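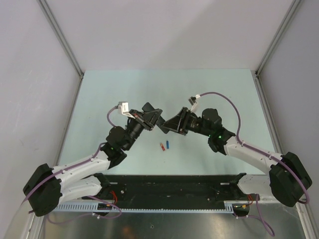
Two white robot arms over a light blue tabletop.

Huvano Opens Its Doors to Home Bakers With a New Flour Exchange in August

IDUM – Huvano, the family-run mill that has been grinding wheat and rye on Masson Street for 29 years, is delighted to announce the Kisau Flour Exchange, a friendly new program for anyone who bakes at home and would love to try a grain they have never worked with before.

The idea is a simple one. Members bring back their clean, empty Huvano flour bags, and for every bag they return they can fill a small one with something new from the mill shelves, be it spelt, buckwheat, dark rye or the stone-ground corn that so many of our neighbors already swear by. A trial run this spring drew 478 households, who between them returned 3,537 bags, and we could hardly keep up with the rye!

"People would come in for one little bag and stay half the morning talking about their sourdough," said Yannick Baudry, who manages the mill shop. "We had a lady bring us three loaves so we could taste the difference between them – and there really was one, especially in the crust."

Membership is free, and the first 772 bakers to sign up will also receive a printed booklet of recipes gathered from customers over the years, from plain weekday rolls to a very good plum cake.

The exchange opens in August at the mill shop, starting at 9 a.m. Sign-up forms are available at the counter, and children are welcome if they come with a grown-up.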